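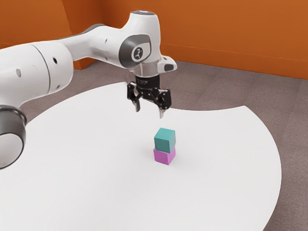
Plernholm Recipe Cards, readme

Hi! I'm Waraporn Petchrat and I typed all of this up, so if something is wrong in here it's on me. This folder is my attempt at turning a shoebox of handwritten recipe cards into plain files that people can search, sort, print or mess around with. The cards came from the kitchen of the old Plernholm boarding house, where my aunt cooked for years, and they cover everything from soup for a full dining room to one very short card that only says "eggs, more than last time."

I put the first version up in November 2018 and have been poking at it ever since.

What's in the folder

cards.csv is the main file, one row per card. If you only want one thing, take this one.
ingredients.csv has one row per ingredient line, tied back to the card by card_id.
notes.txt is my running list of odd words, guesses and grumbles.
old/ holds the earlier typing, before I fixed the fractions. Please don't use it for anything, I just can't bring myself to delete it.

The columns in cards.csv

card_id: a short code I made up, like SP-07 for soups. The letters are the divider the card was sitting behind in the box, which is not always where you'd expect it (the plum cake is behind Fish, and I left it there).
title: as written, spelling and all. So you get "Rubarb" and "Rhubarb" both.
title_clean: my tidied version, for searching.
serves: a number if the card gave one, blank if it didn't. Quite a few say 60, because that was a full house on a holiday.
method: the full text. I kept the line breaks where they seemed to matter.
hand: A, B or C. There are 3 different handwritings. A is my aunt. B is whoever cooked before her. C shows up mostly in the margins and has strong opinions about salt.
stains: yes or no. I added this for fun and then found it's a really good guide to which recipes got cooked the most!

How I typed them

I did the whole lot by hand in the evenings, about 5 cards at a sitting before my eyes gave out. I tried a text reader on a few of them first and it turned "1 c. lard" into "I clard," so that was the end of that. After typing, I went back through every card a second time, reading the ingredients out loud to my sister while she checked the screen. She caught a lot. She also got hungry and wandered off during Puddings, so treat that section with a little more care than the rest.

Where I couldn't read a word I put [?] right after my best guess. If I had no guess at all it's just [?] by itself.

Measurements

I did not convert anything. A "Hemmin cup" means the tin cup that hung by the stove, and I've measured it with water: it holds a bit less than a regular measuring cup. "Slow oven" and "quick oven" are left alone too. I bake the slow oven things low and keep checking, and it mostly works out.

Things I know are broken

Some of the fractions in Breads are still wrong. If a loaf calls for 12 cups of yeast, it's 1/2.
Card SP-11 is missing its back. I think the rest of it may be behind another divider and I haven't found it.
There are 7 cards that are near copies of each other, all for the same oat biscuit. I kept every one. The sugar keeps going up.
Accents came out as garbage if you open the file in an older spreadsheet program. Pick UTF-8 when it asks.

Using it

Go ahead and cook from it, copy it, put it in your own collection. I'd love it if you mention Plernholm somewhere. A friend loaded the ingredients into Stelta, her little meal planning thing, and it read both CSV files fine once she skipped the header row.

One warning, please: some of the canning and pickling cards are from a time when people were a lot more relaxed about jars. They're here for reading. Look up a current method before you put anything up for the winter.

Still to do

Finish the fractions in Breads. Type the loose slips from the bottom of the box. I was hoping to get to those in December, but then it was December and I was baking. If you can read old handwriting and want to have a go at the [?] words, send me a note with the card_id and what you think it says.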